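Moving the kitchen to the back of the house

Wednesday, April 7, 2021

We have been in the house at Tirketdale since August and the kitchen was the one thing we said we would leave alone for a year. We lasted until the new year. The old kitchen is at the front, facing north, with one window and a door that opens straight on to the cooker. The room at the back gets the sun from breakfast until the middle of the afternoon and we were using it to store boxes. So the plan is to swap them.

I have had a few emails asking how it is going, mostly from people thinking of doing the same, so this is where things stand.

The drains

This was the part I worried about most. The waste pipe from the old sink goes out through the front wall, and the nearest drain at the back is on the far side of the yard. The first firm we asked wanted to dig up the whole yard. The second, Wojcik, put a camera down and found an old clay branch running much closer to the back wall than the plans show. It must have served a scullery at some point. They lined it and connected to it in two days, and the bill was £1606 including the survey. I had put aside more than that, so it was the first good news of the project.

If you have an old house, pay for the drain survey before you draw anything. I drew four layouts with the sink on the wrong wall.

The floor

Under the carpet there was lino, under the lino there was hardboard, and under the hardboard there were red quarry tiles laid straight on to earth. I had hoped to keep them. Too many are cracked, and the ones by the door have sunk so far that a marble rolls off them at speed. They have come up and are stacked along the yard wall. The good ones will go down again in the porch, which is small enough that I think there are plenty.

The new floor is a slab with insulation under it. It needs to dry out properly before anything goes on top, and I have been told not to hurry it. The weather has been cold and the heater only does so much.

Living without a kitchen

For now we cook in the front room on a two-ring hob and wash up in the bath. It is not as bad as it sounds, apart from the kneeling. Soup, eggs, rice, and anything that goes in one pan. Bottles and tubs have ended up on whatever surface is nearest, and I have stopped putting them back because there is no back to put them.

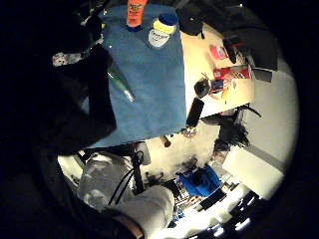 Cupboards

We looked at fitted units and got three quotes, all of them more than we wanted to pay. In the end I bought plain carcasses from Cumitz and will make the doors myself over the summer. The tall larder cupboard is second-hand and cost £111. It needs new hinges and a coat of paint, and one of the shelves has a burn mark that will go at the bottom where I won't see it.

The worktop is ash. I have oiled the first side and the second is waiting for a dry day.

What is left

The electrician comes back after the slab is signed off. Then plaster, then paint, then the cupboards. There is £700 left for lights and taps and I expect the taps to take most of it – I did not know what taps cost until this year. I also need to decide what to do with the old kitchen. It would make a decent workroom, but it is cold, and the window needs replacing before next winter.

I will put up the measurements for the larder wall when I have checked them again. The last set I wrote down was wrong by the width of the skirting board.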